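The One-Box Table

By Veronika Wieser

I have a weakness for small things. Adapters, wooden blocks, the cap off something I no longer own - they all end up on the nearest flat surface, and in my house the nearest flat surface is where we eat. By March I was shoving things aside with my elbow to make room for a soup bowl.

So I called my friend Saron Ambaye, who has moved more times than anyone I know and still owns both halves of every set. Her method is almost insultingly simple. You put one cardboard box at the far end of the table, and everything travels toward it, one piece at a time. Don't sort first! Sorting first is how I lost an entire afternoon to a tin of 133 buttons (yes, I counted them, and yes, that was the afternoon).

She also made me start with the floor. I'd been stepping over cords for so long I'd stopped seeing them, and I was carrying things back and forth right over the top of them. Shift the cords to the wall side, then go back to the table.

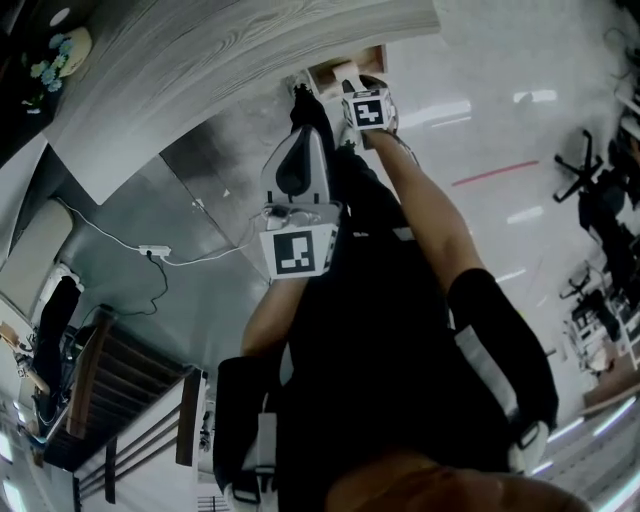 3 min read

A plain tan box on a white table is still my favorite setup, because a little black thing shows up against it right away and a beige block by the cardboard really doesn't. Go for the dark stuff first and then run your hand along the edge of the box for whatever blends in. Flowers can stay, by the way. Blue artificial ones in a small vase never hurt anybody, and I like having something to look at while I decide about batteries.

Give it 10 minutes before dinner and stop when the time's up, even if the box looks half done. Mine lives on a slatted shelf overnight and comes back out the next day.

536 shares | 3 comments

Hatsue Hoshino: Tried this with the junk drawer. Found two house keys and a birthday candle.

Masanobu Kuroda: What do you do when the box is full?

Veronika Wieser: Masanobu, I get a smaller box.

Contact us | © Flustport | Back to top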